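Recording cloth folding examples with two arms

This page explains how we record demonstrations for the folding task in the Discombe project. It is written for a person who can already start both arms and move them with the leader handles. If you can't do this yet, read the Plakex setup page first.

Before you start

Check that the wrist cameras give a live picture and that the clock of the recording computer is correct. Wrong clock was our most expensive mistake: in December we lost a full afternoon of episodes, and they could not be matched with the joint data.

Lay the cloths on the table by hand. Do not make them flat and perfect. The model must learn from cloth that has creases, so drop each piece from a small height and leave it how it falls. Change the order of the cloths between episodes, and mix plain ones with printed ones.

Recording one episode

Bring the arm to the home pose and press the left pedal. Wait for the short sound. Then move down slowly until the fingers are on both sides of a fold or an edge, and close them. The grip should take only a small part of the cloth. If you take too much, the second layer comes together with the first, and later the model copies this habit.

Look at the wrist view when you close, not at the arm itself. It is uncomfortable in the first hour, but the policy will have only this view, and you should decide from the same information. 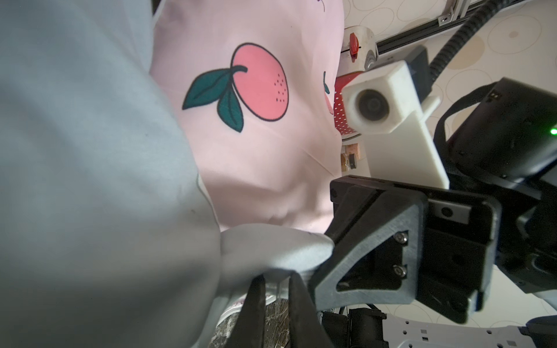 Should I delete an episode when the first grasp misses?

Keep it if you recovered within 2 tries and the fold was completed. Such episodes teach the model how to correct itself. Delete it if you touched the cloth with your hand, or if you stopped in the middle to think.

After the grasp, lift a little, pause for a moment, and carry the edge across. Open the fingers fully before you go up — a half-open finger pulls the cloth back. Press the right pedal to finish.

Labels and saving

Each episode gets one sentence of text, for example "fold the gray cloth toward the left". Use the color names from the Qureshi list and no others. We had 821 episodes in the first set, and Zarmeena Mirani had to correct many labels where people wrote "grey", "silver" and "light blue" for the same piece.

Save to the Rirnmont folder, then replay the last episode at double speed. If the video jumps or freezes, record this episode again before you change the cloths.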